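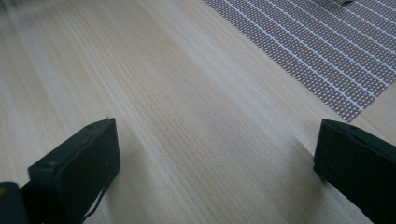 Adside College Robotics Project
Progress report to the Fairclough Education Fund
Reporting period: January to June
Submitted by Declan Bellamy, project lead, June 24, 2022

1. Summary

The project is on schedule for two of its three work packages. The hand-held gripper is built and in use by the student group. Recording of table-laying tasks has passed the halfway point. Training and testing on the bench arm has started late and will run into August. Spending is within budget and no extra funds are requested.

2. Background

The grant supports a one-year course option in which second-year engineering students build a simple manipulation system from start to finish. The students make a hand-held gripper, use it to record themselves doing household tasks, and train a controller that repeats those tasks on a small arm. The tasks agreed with the Fund are placing a cup on a mat, moving a spoon from mat to table, and straightening a mat that has been turned.

3. Work package A: gripper

The gripper is in its third version, known in the group as Koston. The first version had curved fingers that let the spoon roll out when the trigger was released slowly. The second had flat inner faces but flexed at the root under load. Version three keeps the flat faces, thickens the finger body and fixes each finger with two bolts where there had been one.

The finger tips are squared off. Myrto Sfakianakis, who leads the mechanical group, tested a bevelled tip in March and found that it picked up spoons more easily but slid off the rim of the cup. The squared tip was kept for all three tasks so that recordings can be compared.

Wear is being tracked. The fingers are inspected after every 200 closing cycles and replaced if the gap at the tips, measured with a feeler gauge, is outside tolerance. One pair has been replaced to date. Surface scuffing has no measurable effect on grip and is not treated as a fault.

4. Work package B: recording

The target is 600 accepted recordings across the three tasks. Roughly 90 further recordings have been made and rejected, mainly for one of these faults:

hand speed too high, giving blurred images
object outside the camera view at the start
trigger reading missing for part of the run
student's sleeve covering one finger

The second fault was common in the early weeks. Kulap Thaweesak wrote a short start procedure under which the student holds the gripper open and still over the table, checks the view, and only then begins. Rejections for this fault have fallen since it was adopted. The procedure is now printed on the bench card.

Reflected light from the table top remains a difficulty. The software that estimates the gripper's position relies on small fixed details in the image, and a plain surface with a bright band across it offers few of them. A patterned mat in view helps. Two measures are under test: moving the bench further from the window, and asking students to begin each run with part of the mat in view. The second costs nothing and will probably be kept – a decision is due once the comparison runs have been processed.

Each recording is now checked by a student who did not make it. This takes longer than the earlier arrangement but has found errors in labelling that the first check missed.

5. Work package C: training and testing

This package is behind plan. The bench arm was delivered by Villville without the adaptor plate needed to mount our fingers, and the replacement plate did not fit the bolt pattern. Trevor Clegg machined a plate in the college workshop, and the arm was commissioned five weeks later than planned.

A first controller has been trained on the mat-straightening recordings alone. In 30 trials it completed the task in 11. Most failures occurred at the approach, with the fingers closing short of the mat edge. The likely cause is a small error in the measured distance between camera and finger tips. This will be measured again before any further training is done. No trials have been run on the cup or spoon tasks.

6. Student participation

Attendance has been steady. Students work in pairs and change roles between recording, checking and bench work. Two pairs asked to remain on mechanical work and were allowed to do so until the end of term. Beverley Cropper has assessed the interim logbooks; the standard of test records is good, but reasons for design changes are often left out. A session on writing these up has been added to the timetable.

7. Budget

Spending on materials is slightly below forecast. The saving on printed parts has been used for the adaptor plate and a second trigger sensor. A full statement is attached as Annex 1.

8. Work to the end of August

Repeat the camera-to-finger measurement and correct existing recordings
Complete recording of the spoon task
Train and test controllers for all three tasks
Prepare drawings and bench cards for release to other colleges

The Fund is asked to note the late start of work package C and to agree that its test results may be reported with the final account of spending.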